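Ticket 778 – Naltuton packing room – stock bins sliding on bench 11
Status: closed 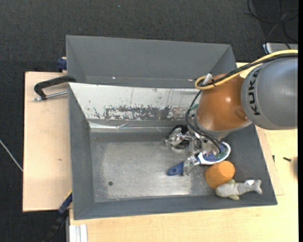

Bench 11 was reported for bins creeping toward the operator side during the morning shift. The bench takes the Prustov grey bins in the deep size, and the complaint covered both positions, front and rear. Surface checked with a level, no measurable slope. With the bins set one directly behind the other, the raised back wall of the front bin hides the near edge of the rear one, so a gap between them is easy to miss from the operator side. Gap measured from the end of the bench: 27 mm.

Tried first: cleaned the tabletop and the pale board on the left with Cirier surface wash. Bins still moved under a side push.

Tried second: rubber strip, part 342, under the front bin only. Front bin held, rear bin continued to creep.

Tried third: same strip under both bins, rear bin pushed up to the front bin before loading. No movement over a full shift – rechecked at 4 p.m.

Fix applied: strip left in place under both bins. Spare strip is in the Conceição cabinet, second shelf.

Open item: the strip picks up dust and loses grip. Added to the October cleaning list. Reopen this ticket if the gap comes back.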